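Endesstead Shared Kitchen - Users' Meeting
November
Minutes by Sharada Gowda 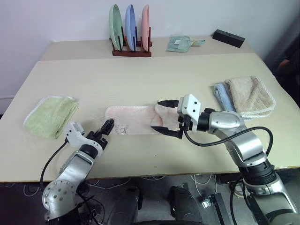 Towels on the front table, dish rack on the back one.

Meeting opened at 7.05 pm, five minutes being lost to the kettle. Hoi-yan Tsang in the chair. Apologies from the Bayram supper group, who are also the people most often mentioned under item 2.

1. Last minutes
Accepted, with "tea towel amnesty" corrected to one word fewer. It is now just the amnesty.

2. Towels
Hoi-yan reported that the linen budget stands at $371, and that nearly all the complaints since winter have concerned towels. Colour coding was discussed at length. Agreed: green for dishes, blue for hands, pink for benches. Sharada asked what beige was for. Discussion followed. Beige is for guests, until somebody thinks of something better.

The terry one with the looped white edging was felt by several present to be too good for the kitchen. It stays.

Folding: the Vastov method (thirds, then half) was moved and lost. Halves will do. The pink one is to be laid out flat before folding, as a pink towel folded in a hurry comes out as a parcel.
Action: Hoi-yan to write up the colours and tape them inside the cupboard door.

3. Dish rack
The wooden rack is to stay on the back table against the wall. A proposal to move it beside the sink was put for the third time and defeated for the third time. Plates go in upright. Bowls are a matter for the next meeting, and so are lids.

The folded mint cloth next to the rack still has its tag on. Two members believe the tag should come off and one feels strongly that it has the washing instructions. Left on.

4. Laundry
Ustamham Laundry has quoted $332 for the year, pickup on Friday. Accepted. Their other quote, $700, included ironing and was met with silence, which the chair took as a no.
Action: Sharada to ring Ustamham and ask whether towels come back sorted by colour.

5. Other business
Someone has labelled the good scissors "not for chicken". The meeting endorsed the label.

Closed 8.20 pm. Biscuits were had.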